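April, bench notes, wool felt trials

Picked up the Grunby felt again after leaving it alone for most of the winter. The question is still the same one: how much the cloth shrinks between the first wetting and the final press, and whether the crown blocks need to be cut larger to allow for it.

Cut 12 squares from the new roll, all from the same end. Marked the grain on each with chalk, then again with thread when the chalk came off in the water. Should have used thread from the start. Three squares kept dry as controls and put in the drawer under the steam table.

Wet half of the rest in plain tap water and the others with the Melum sizing at the strength on the tin. The sized ones were stiffer coming off the block and held the edge better, but two had a shiny patch where the iron sat too long. Fulgencio Pacheco thinks a pressing cloth would fix that. Will try cotton first, then the old linen one.

Shrinkage was worse across the grain than along it, same as last time. I don't trust the numbers from the first batch, as I measured before they had cooled. Left the second batch overnight and those I'm keeping.
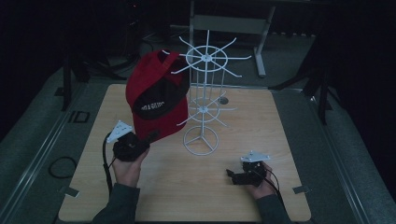
Sandpaper for the nap: 400 is fine for a first pass. 2000 did nothing I could see, so no point buying more of it.

Still to do: ask Erorholm if the next roll comes from the same mill, recut the medium block, return the long shears to Cho. The kettle seal is leaking again and needs replacing before the next wet batch.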